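Workshop tips: before you build a two-arm bench robot

Filed under Benches and Fixtures, Flondside Shared Workshop

Every November someone reads a cheerful build log and decides the spare bench needs a pair of robot arms. Most of those logs stop right where the trouble begins. I have put together two of these setups and still sort screws by hand. With that said, some tips.

Bolt both bases to one plate. Clamps are fine for an evening. After a week of starts and stops they creep, and you will blame the software for it.

Measure the reach before you cut the tabletop. The log I followed, by a man called Gediminas Butkienė, gave 580 mm between base centers. Mine ended up at 564 because I trusted the parts drawing over the parts. That was enough to ruin every saved position I had copied from him.

Skip the fancy finish. A plain matte top is easier on the eyes and on any camera you add later. Gloss looks great in the shop window and throws glare at 4 in the afternoon.

Put walls around it. I thought this was fussy until a washer went behind the compressor. Plain panels in aluminum extrusion will do. The Brosov kit charges extra for "precision" panels, and I have yet to hear what a wall needs to be precise about.

Clip the cable along the whole arm, and leave slack at each joint. Move the joint through its full travel by hand, power off, before you tighten the last clip. People who skip this buy cable twice.

Buy a slotted cable comb for each side. Cheap, dull, worth it.

Keep spare screws. A bag of 80 sounds silly until you strip 6 in one sitting.

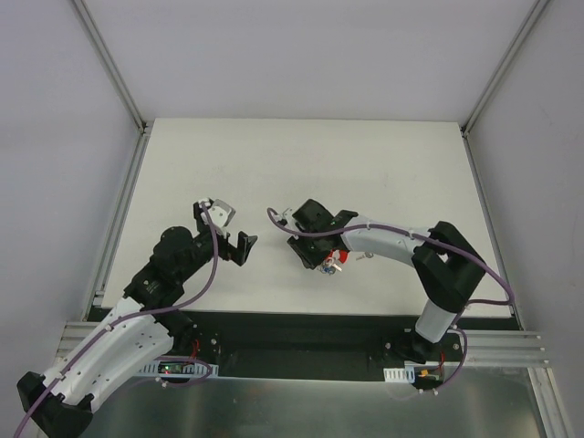 Do I need two arms to start with?

One arm will teach you nearly everything, including whether you still like the hobby in spring. Add the second when you have a job that really takes two hands, such as holding a part while something else is fitted to it. Leave room on the plate for it, and drill those holes while the plate is still off the bench.

Last tip: label both ends of every cable. The Curna labels peel, so use a paint pen.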